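Kernon Robotics Club – call for student participants

The Kernon Robotics Club at Sarthorpe is looking for students to join its assembly project. The project runs on two evenings a week and is open to anyone enrolled in a degree or certificate program. You do not need to have worked with a robot before.

The task for this term is toy construction parts. Teams teach an arm to pick up nuts, bolts and plates and put them together. The finished work goes to the Pendow student competition, where each team enters one assembly.

What you will do
Drive the arm by hand and record practice runs
Lay out the parts before each run and write up the log
Help label recordings and test the trained model
Take a turn at cleanup

What we ask
Attendance at both evening sessions, two hours each
Basic Python, or willingness to learn it in the first few weeks
Safety training before you use the arm – we provide it

Places are unpaid. Students in the Chantharasri program can count the project toward their practical credit. The club has a parts and travel budget of $2000, so there is no fee to join.

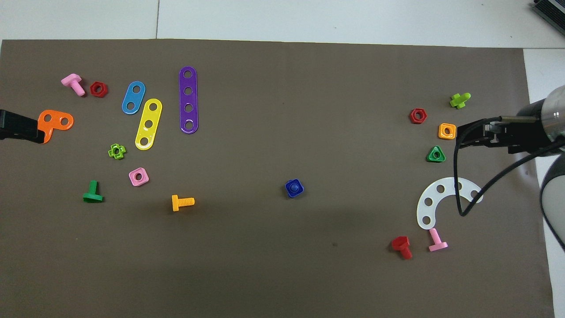 Nuts, bolts and plates on the work mat, with the gripper at the orange square nut.

How to apply
Send a short note with your name, your program and the evenings you are free to Duangjai Meesuk at the club office, Room 1669. Applications close 5/24/26. Questions about credit go to Eoin Cronin.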